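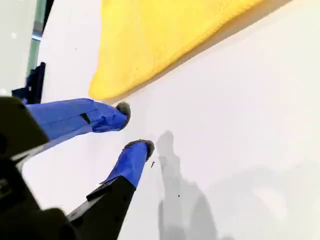 Buying workshop bits from overseas without the nasty surprises

I buy more from abroad than I probably should. Hinges, sandpaper, drawer runners, a lathe chuck I still haven't fitted – if there's a workshop on the other side of the world turning out what I want at a decent price, I'm in. Over the years I've paid for my mistakes at the door, quite literally, so these are the habits I've picked up.

Work out the landed price first. The number on the listing is only the goods. Add postage, any duty, the tax at your end and the courier's handling fee, then compare that total with your local shop. I once ordered a set of Clenditz clamps feeling very smug and they came to £253 by the time they reached me. The hardware shop up the road had them for less, on a shelf, with a man who'd carry them to the car!

Check where the thing was made. Where it was posted from is a different question. Trade deals between countries often hang on origin, so a box that travels from a country with a nice low rate can still be charged the full whack if the contents were made somewhere else. Ask the seller before you pay and get the answer in a message you can find again.

Ask for the commodity code. It's the long number that tells customs what's in the box, and a good seller will have it to hand. My Tuvex drawer runners were put down as furniture the first time and as metal fittings the second, and the charges were nothing alike.
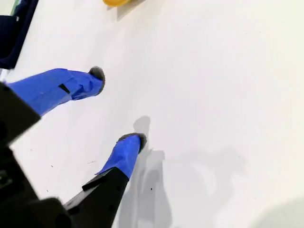 Gripper with blue-taped fingers, open over the white tabletop.

Keep your invoices. I've got an old biscuit tin for mine, with the order confirmation folded round the courier's receipt. If you've been charged too much you can usually ask for it to be looked at again, but you'll want the paperwork and there's normally a time limit.

Don't let a seller mark your order as a gift. They mean well (mostly) but it's a false declaration, and if the parcel goes missing you'll only be covered for the silly value they wrote on it.

Share an order if you can. There are 6 of us on my street who go in together on abrasives, and one lot of postage and one handling fee split between us makes a real difference. We buy 2,000 sanding discs at a go from Omimex, which sounds mad until you've met my neighbour Simon and his floors. Settle up before the order goes in, and put one person's name on the paperwork.

Leave plenty of time before the holidays. Anything I want for Christmas presents gets ordered by October, and even then I cross my fingers a bit when it has to change ships on the way. 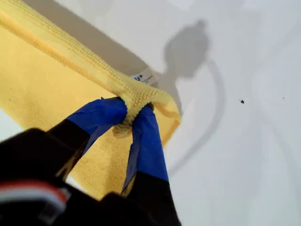
Csenge Borbély: Can I add one? Look at the exchange rate your card uses. I was so busy fretting over duty that I missed the foreign transaction fee on every single order. And if the website offers to charge you in pounds, compare it with your card's own rate first – mine has nearly always been better.

Good one, and I'm guilty of that myself. I've since got a separate card for overseas orders, and it lives in the biscuit tin too.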